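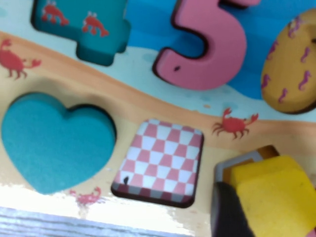

Toy Lending Library: Progress Report to the Stimham Fund

Reporting period: October 1 to the date of this report, December 19, 2020
Prepared by: Heidrun Hofstetter, Project Lead
Grant holder: Dillolell Family Resource Center

1. Status

The lending library opened on schedule in the first week of October. It lends toys, picture books and puzzles to families with children under five. Loans run for three weeks and can be renewed once. Lending is by curbside pickup only, and will stay that way until the county changes its guidance on indoor services.

2. Membership and loans

At the close of the period 124 families were registered. The target for the first year is 300. Registration was fastest in October and slowed after the school sites closed to visitors, which removed our main sign-up point. Paper forms have been placed in the grocery boxes handed out by the Pristen pantry, and returned forms are entered weekly.

Wooden puzzles and shape sorters are requested more than any other category. Demand for ride-on toys is low, mainly for reasons of transport. We will not buy more of them under this grant.

3. Cleaning and quarantine

Returned items are checked against the packing card, cleaned, and held for three days before they go back on the shelf. Hard plastic is washed in detergent and sanitized. Painted and printed wood is wiped with a damp cloth and dried flat, as soaking lifts the surface. Plush toys were withdrawn in November and are in storage.

The hold period reduces the number of items on the shelf at any one time. A second set of the most requested puzzles has been ordered from Takács and is due in January.

4. Losses and repairs

Eight items were returned incomplete. Missing pieces were recovered for five of these after a phone call to the family. The other three have been retired and kept for spare parts. No fees were charged.

5. Staffing

Young-sook Joo was hired as part-time library assistant at the start of the period. She handles the catalog, reminders and the Korean-language phone line. The driver position is still vacant.

6. Budget

Spending on stock stands at 80 percent of the amount budgeted for the year, reflecting the bulk purchase made before opening. Wages are under budget owing to the vacancy. We request approval to move the unspent driver wages for this quarter to shelving and storage bins. A revised budget sheet is attached.

7. Next quarter

Open a second pickup point at the Pristen pantry.
Fill the driver position.
Add photographs to the online catalog for all puzzles and games.
Send the first family survey, in English, Spanish and Korean.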